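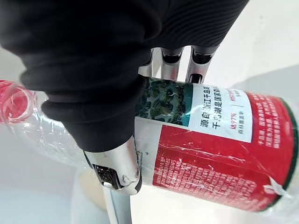 4.2 Bottles, and why I ended up caring about them

I went into the tidying trials thinking that bottles would be the easy bit. We had six chores on the list at Daltenside (clearing a worktop, filling a recycling box, wiping down a tray, sorting fixings into bins, folding a tea towel and putting shopping away), and bottles turn up in three of them. A bottle is a cylinder, more or less. Any grasp planner worth its salt can find a cylinder. So I gave the whole thing a single afternoon in the plan, and it took up most of July.

The trouble is that a thin plastic bottle is only a cylinder until you touch it. Squeeze it and the wall moves in, the label wrinkles, and the contact you planned for is somewhere else. People deal with this all day long without noticing. You grab a bottle off the table while talking to someone, it gives a bit under your fingers, and you just close your hand a bit further. The Ditarov controller, in the form we started with, treated that bit of give as a slip and squeezed harder, which made more give, and so on until the force limit stepped in and the whole attempt stopped. I watched this happen a good many times before I understood what I was looking at.

We logged 143 attempts on bottles across the three chores. An attempt counted as clean if the bottle was lifted, carried and put down where it was meant to go within 30 seconds, with no help from me and no knocking over of its neighbours. By that measure 68 attempts were clean. I know that doesn't sound like much, and for a household job it isn't. If I paid someone to clear my kitchen and they managed fewer than half the bottles, I'd be doing it myself by the second visit.

Figure 4. Pinch grasp on a plastic bottle, fingertips on the upper side of the label and thumb opposing from the near side.

The grasp in Figure 4 is the one the planner likes best. Three fingertips go down side by side on the upper side, the thumb comes up against them, and the bottle is held across its label. On paper it's a lovely grasp. The label area is wide, there's plenty of room for all the fingers, and the thumb has something to push against. You can also see from the figure what the fingers have to cope with: the plastic is creased, and the light catches it in streaks all over the red part of the label. Our vision module hated those streaks. It kept reading bright glare as an edge, and when it did so it would place the bottle a little to one side of where it really was.

Silvana Moura, who ran the second half of the trials with me, argued from the start that we should stop fussing over the camera and spend the time on touch instead. I was against this (I had written the vision module, so make of that what you will). She was mostly right. Once the fingers are on the bottle, where the camera thinks it is matters a lot less than whether thumb and fingertips agree about how hard they're pushing. Her change was simple enough: on first contact the hand waits, lets the wall settle, and only then decides whether it's holding something or losing it. The waiting is what people complain about when they see the demo – it looks as though the hand has forgotten what it was doing – but I'd take a slow lift over a bottle on the floor.

Where the remaining trouble sits is in lifting from a lying position. A standing bottle has a clear way to be held, and if you get the height a bit wrong you still come away with it. Once it's on its side, everything depends on where along the length you grab. Too far towards the cap and the heavy end drops. Too far the other way and it tips the opposite direction, and if there's liquid inside, the balance changes while you're lifting. Of the attempts that weren't clean, 30 ended with the bottle swinging round in the grasp far enough that it couldn't be put down properly. I counted those as failures even where the hand never let go, and Silvana thinks that was harsh.

We did try a scooping grasp for the lying case, borrowed from the Holanda library, where the thumb slides under first. On the shop-floor bench it was fine, as the bench has a rubber mat with some grip. On a smooth kitchen worktop the thumb simply pushed the bottle along in front of it. I still think there's something in it, perhaps with the little finger used as a stop, but we ran out of time and I don't want to claim anything for it here.

A word on how this compares with the sorting job at Lalholm, as I get asked. Sorting fixings is harder to look at and easier to do. The parts are tiny, but they're stiff, they're the same every time, and the bins don't move. I'd be fairly happy leaving a hand like this one alone with a tub of bolts for a morning. I would not leave it alone with a kitchen after a children's party, where every second thing on the table is soft, half crushed or lying on its side.

So my answer to whether the machine can do this chore yet is that it can do some of it, slowly, with someone nearby. The numbers for standing bottles would let me say something more cheerful, but people don't leave their bottles standing up neatly for the benefit of a robot, and I didn't want to test it as though they did. The folding results, which are worse, come in the next section.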